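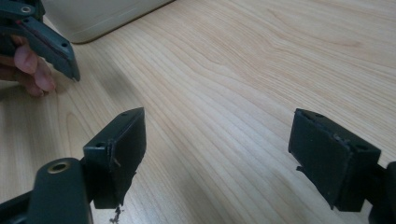 Two hand-held grippers over the table, left pad due for replacement.

How to test whether a machine can wipe your table yet

Short version: sort of, on a Sunday, if you help.

You will need a table, a dry cloth, a spoonful of crumbs and more patience than the job deserves. Farzana Bukhari and I have logged 723 wipes at Zustwood, so learn from our suffering.

1. Do it by hand first. Hold a gripper in each hand and wipe the way you want the robot to wipe. It will copy your bad habits faithfully.

2. Check the rubber pads before every session. Once an edge frays or a flap lifts, cloth catches on it. Peel off the old pad, clean the finger with alcohol and press on a new one — then leave it alone for 3 hours.

3. Pinch the cloth near a corner. Pinch the middle and you get a small tent.

4. Pull toward you in long strokes, with the grain.

5. Let the robot try. Score a wipe as passed only if the crumbs leave the table. Moving them to the other end is a fail, though Farzana's teenagers dispute this.

Our best run so far took some 3 minutes. A sleeve does it in four seconds.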